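Workshop notebook, January
Bench power and cord tidying, small room

Good session today. I finally got to the thing I've been wanting to do for weeks, which is sort out the power strips before they breed any further. Santosh Shukla dropped off the Gitolmont box after lunch and I had most of the afternoon to go through it on the beige table.

I really like the strips with the blue socket panels! You can find an outlet at a glance, and against a pale tabletop that helps more than I expected. Setting the strip on a diagonal is nicer for working too, with room on both sides for the cord and for whatever is going to be plugged in.

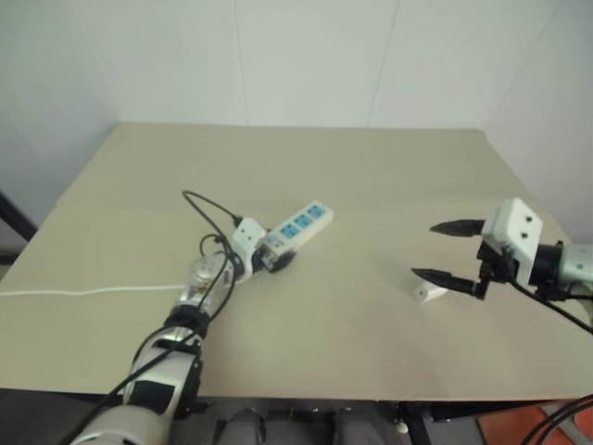
How far apart should the big adapters go on a strip?

Leave one socket free between them if the strip has the room, and put the widest one at the far end, away from where the cord comes out. Slim plugs can fill in the gaps later.

Fiona Baird asked for labels at both ends of every cord, plug end and device end. I grumbled a bit and then did the first 9, and she's right, it's lovely to pull on a cord and know what it belongs to. White tape, black marker, name of the device and the shelf number. The Skoltik lamp and the Nassar charger are done. The Asley fan is not, I ran out of tape.

Other bits while I remember:
Cords get coiled loosely and tied with the soft ties, no tight wraps around the plug.
Anything with a nick in the jacket goes in the red bin. Two in there so far.
No strip plugged into another strip, even for a quick test.
Box number for the spare strips is 1,731 in the parts list.

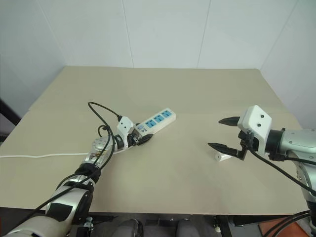
The parts list itself needs a clean-up, by the way. Shelf 26 is down as "misc. electrical" and I'd love to break that into strips, single cords and adapters while it's all fresh in my head. Santosh thinks adapters should have their own drawer and I'm happy to try it.

Still to do: more white tape, label the fan, ask Fiona if she wants the wall outlets numbered as well.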